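In defence of the packet noodle

Every August the food bank in Skostthorpe puts out its list of what it would like and what it has too much of, and every year instant noodles land in the second column. I think that is a mistake, and a slightly snobbish one.

People who have a full kitchen tend to forget what cooking asks for. A packet of noodles wants a kettle and a bowl. It keeps for months and weighs next to nothing.
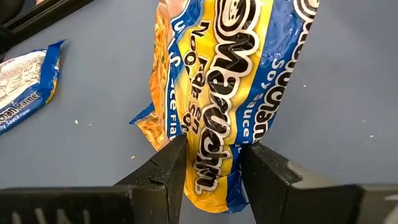

Maruchan noodle soup, soy sauce flavour.

The usual complaint is salt, and it's a fair one. Use half the sachet. Put an egg in, or a handful of frozen peas. I lived on the Vidal estate for 8 years with one working ring, and that was tea several nights a week.

What I would change is how we hand them out. A bag with the same flavour all the way through is a dull week for whoever gets it.

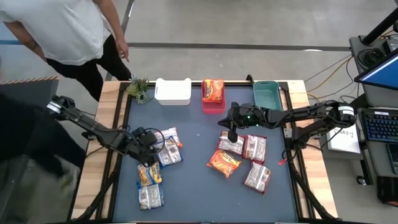 Sorting by flavour first takes a few minutes, and then each bag can have a mix. The Narville centre packed 300 bags that way last winter — I'd like to see Skostthorpe do the same.

2 comments

Half the sachet is still too much for me. Nice with spring onion though.

We get asked for them all the time at Narville. Chicken goes first.

Contact us | © 2019 Skostthorpe Letters | Back to top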